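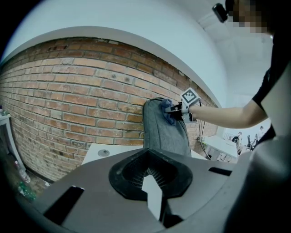

Marker cube pose flips when the gripper tilts, replay goes mad

Posted by half_a_quaternion on 28/09/2021
Tags: tracking, calibration, replay, Skakotix

We record two-handed demos with hand-held grippers, each with a marker cube on it, and a head camera looks down and tracks the cubes. The task is a backpack on a table and a navy cloth. Tracking is Skakotix with the stock settings, and the poses then go into Climgate, which turns them into arm trajectories.

Most of it is lovely. Then, for one or two frames at a time, the right-hand cube decides it is facing a different way and goes straight back again as if nothing had happened. Climgate believes every word of it and plans a wrist movement I would not wish on an enemy. In a clip of 1424 frames I get 27 of these. The position hardly moves, it's only the rotation that jumps.

Things I have tried:
- printing the markers again, bigger
- more light
- median filter on the rotation, which made it smooth and wrong
- swearing

The reprojection error on the bad frames is fine, and in a couple of them it is lower than on the good ones, so I can't simply throw away the high ones. Is this a lens calibration problem? It's a wide lens and the brick wall behind the table comes out bent like a banana.
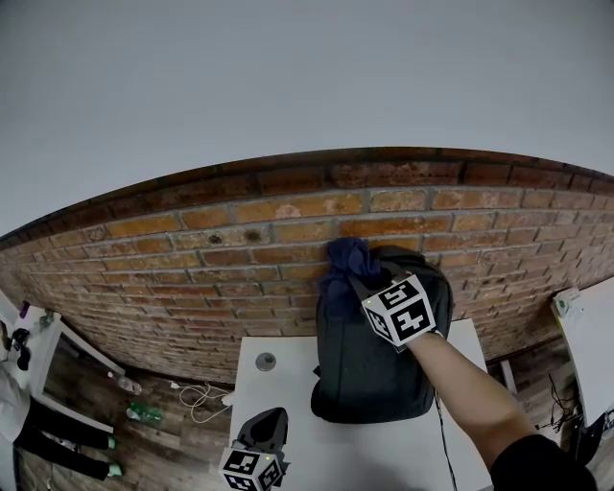
I can live with losing a few frames, but I need to know which ones to lose. Left hand is usually fine, for what it's worth, though it also does less.

sidelong_tf
Accepted

Your calibration may well be poor, but it isn't this. A flat square marker seen small and nearly face on has two poses that fit the corners almost equally well, and noise picks the winner. Hence the nice low error on the frames that are nonsense. If the solver is fed one face at a time, which is what the stock Skakotix settings do, you will get flips for ever and no amount of printing will help.

You have a cube. Use it as a cube. Set the target type to rigid body and give it the corner positions for all the faces, so that whenever it can see more than one face it solves for all of them together. The second answer then mostly goes away. Measure your cube first with calipers. Do not trust the drawing. Ours had been printed with the faces stuck on 2 mm off centre and we spent most of January blaming the lens.

For frames with only one face visible, ask the solver for both candidates and keep the one closest to the previous rotation. If neither is close, mark the frame as missing and interpolate. Never average the two. You get a rotation that belongs to neither and looks quite reasonable on a plot.

Also turn off your median filter before you judge any of this. If you're filtering Euler angles component by component, it has been inventing poses of its own.

gantry_goblin
I had the same thing and fixed it by buying a better camera. Cost a fair bit. Still flips, come to think of it, but much sharper.

oldgreycable
Agree with the first reply, with one addition. Check your timestamps. If the gripper width and the head camera run on separate clocks, a fast turn of the wrist can look like a tracking fault when it's just late. Urnow will line them up if you open and close the jaws a few times in view at the start of each clip. Ours were 6 frames apart and I'd been quite rude about the tracker by then.

There's a script called Godinho that plots the angle between consecutive rotations. Real hands make hills and flips make spikes. Run it before anything goes near Climgate, which has no sense of shame and will plan whatever you give it.

half_a_quaternion
Rigid body target did it, thank you. Two bad frames left in that clip, both with one face showing. The cube was also measured and I'd rather not discuss it.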